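Pudside shop notebook
7 Nov 2018
Oil tests, continued, plus the hot mug business

Second page on the oils, and I'm starting it with coffee in hand because the heater took forever to catch up this morning and I wasn't going to open a can of anything until it did. The first page has the mixing notes (my handwriting goes downhill after lunch, sorry, ask me if you can't read it).

Where we were: 11 test boards, all white oak offcuts from the same plank, sanded on one side only so there's a raw face to compare against. Four got the Drestirach hardwax, four got plain tung cut with citrus solvent, and the last three got the tung with a wax coat over it. Pascal wanted a wipe-on varnish in there too, and he may well be right, but I'd run out of plank and didn't want to bring in a different piece of oak and then argue with myself about the color for a week.

Sanding first. I stopped one board from each group at 100 grit, just to see. I fully expected to hate it and I don't! It took the oil darker, you'd expect that, and it feels a bit like a church pew, but from standing height it looks warmer than the fine-sanded ones. The scratches do show if you get a lamp down low beside it. For a bench or a shelf I'd stop there without losing sleep. For a tabletop where people put their forearms down, no. Go finer, wipe it with water to raise the grain, let it dry all the way, then hit it again by hand with the paper you finished on. I skipped the water on one board out of laziness and it went furry after the first damp cloth.

The Fomar discs are loading up faster than the old ones did, by the way. I went through a silly number of them. Could be the dust hose, which has that split near the cuff again. I taped it. Somebody please don't count on the tape.

Oil amounts. I weighed the Drestirach can before and after the four boards because I'm tired of guessing, then scaled it up for the Leclerc top, both faces. Comes out to 185 grams for the first coat. The second coat always takes less, and I haven't got a good number for it yet because I knocked the scale mid-weighing and lost my starting point. Will do it properly next time. Buy two small cans and not one large one, the large ones skin over before we get to the bottom.

Application, for whoever does the real thing:
White pad, thin, work it in circles and then finish with the grain.
Let it sit while you do the underside edges.
Wipe it back harder than feels right. If the rag still slides, keep wiping.
Lay the rags out flat on the fence outside. Not in the bin, not balled up on the bench.

Now the Leclerc table itself. They've settled on 267 cm for the length, after going back and forth since August, and they'd like it to look like it's been in the house for years, which is a funny thing to ask of a new table but I know what they mean. The top will go in the long room by the window. So the finish has to cope with sun at one end and dinner at the other, and I've been thinking about that more than I've been thinking about the joinery.
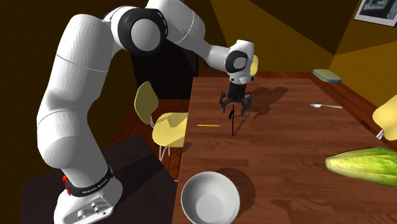 Long wooden dining table, render.

Hot mug test. Water straight off the boil, same mug each time, left standing on each board until it was cool enough to drink from. The hardwax boards came up with a faint pale ring on the fine-sanded ones and nothing I could find on the coarse one. The ring was mostly gone by the time I'd swept up. Plain tung: no ring at all, but a dull patch where the mug had been, and it's still there this afternoon. Tung plus wax was the worst of the lot, a white ring with a proper edge to it, and I don't see it leaving without steel wool. I like how that finish feels more than any of the others, so I'm a bit sore about it.

Red wine. (Yes, the decent bottle. It was open.) A spoonful on each, half of them wiped up right away and the other half forgotten on purpose while I did the invoices. Wiped up right away, they're all fine, every one. Left standing, the hardwax held and the plain tung has a purple shadow in the open grain that I could lighten and couldn't shift. The raw backs went blue-black in spots where I'd dripped, and I think that's from bits of steel wool still in the pores from an older job on the same bench. Vacuum the bench before oak goes on it! I've written this on at least two other pages.

Lemon juice did nothing much to anything. Olive oil made the plain tung board look better, if I'm telling the truth.

Pascal Tanguy stopped in to look at the boards before he went to load the van. He picked the coarse hardwax one straight off, held it up to the window, and then went around rubbing his thumb on all of them like a man buying peaches. His objection to the hardwax is the repair. With plain oil you sand the bad spot, dab on more oil and walk away. With the hardwax he reckons you'll see the patch, at least for the first while. I think he's remembering that sideboard, which had a different product on it and a lot of sun. We left it that I'd damage one board on purpose and patch it, and he'd try to find the spot without being told.

So I gouged the second hardwax board with the corner of a key, sanded out a patch the size of a playing card, and put a thin coat back on, feathered past the edge. It's on the rack over the door, face up. Please nobody stack anything on it. I'll want it to cure properly before he gets his go.

Still to do
Patch test with Pascal, lamp and window light both.
Weigh the second coat.
Tape half a board and leave it on the south sill, see how far the color moves.
Ask the Leclercs whether they use a tablecloth. If they do, half of this page was for my own amusement.
New dust hose.

Smell note, since I get asked: the citrus stuff is lovely for an hour and then gives me a headache. Doors open for that one, even with the heater being what it is.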